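De: Refugio Ocampo
Para: lista de la oficina de Jaramillo
Fecha: noviembre de 2022
Asunto: Re: trapos para las mesas claras

Hola a todos,

perdonad que conteste tan tarde, llevo la semana entera entre cajas y no había abierto la lista.

Ernia escribió:
> ¿Alguien sabe con qué hay que limpiar los escritorios nuevos? Ayer le
> pasé el estropajo verde a una marca de café y me ha quedado un cerco
> mate que se ve desde la puerta. Y otra cosa, ¿las bayetas azules son
> de mesa o de cocina? Porque las he visto en los dos sitios.

Ay, Ernia, ¡el estropajo verde no! Esas mesas tienen un acabado muy fino y se comen cualquier roce. Lo del cerco mate me temo que se queda, aunque si le das siempre en el sentido de la veta se disimula bastante (a mí me pasó igual en la oficina de Henham y al final le puse encima la bandeja del correo, tan contenta).

Las bayetas azules son de cocina, todas. Para las mesas estoy usando los paños blancos, los del dibujo de rombos, y de momento me gustan mucho más.
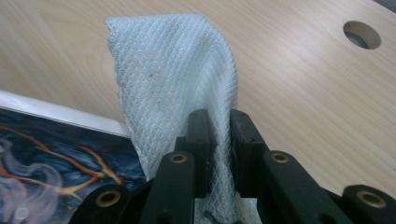 Eso sí, humedecidos y bien escurridos, que el agua se queda en el borde del agujero de los cables y ahí la madera está sin proteger. Yo doy una pasada con el paño húmedo y otra con uno seco, y lista la mesa. Nada de amoniaco ni del spray de los cristales, por favor. El jabón de Rarwood va bien, con 2 tapones en el cubo sobra - si echáis más deja una película pegajosa y luego el polvo se agarra que da gusto.

He dejado 4 paquetes en el armario del pasillo, en la balda de en medio, y en enero pediré más si vemos que cunden. Cuando un paño esté ya sucio, a la basura con él, no lo volváis a meter en el paquete, que el otro día me encontré uno doblado con todo el cariño encima de los limpios.

Ah, y si alguien tiene la llave pequeña del armario, que me la deje en el cajón, porque ahora mismo se cierra de milagro.

Un abrazo,
Refugio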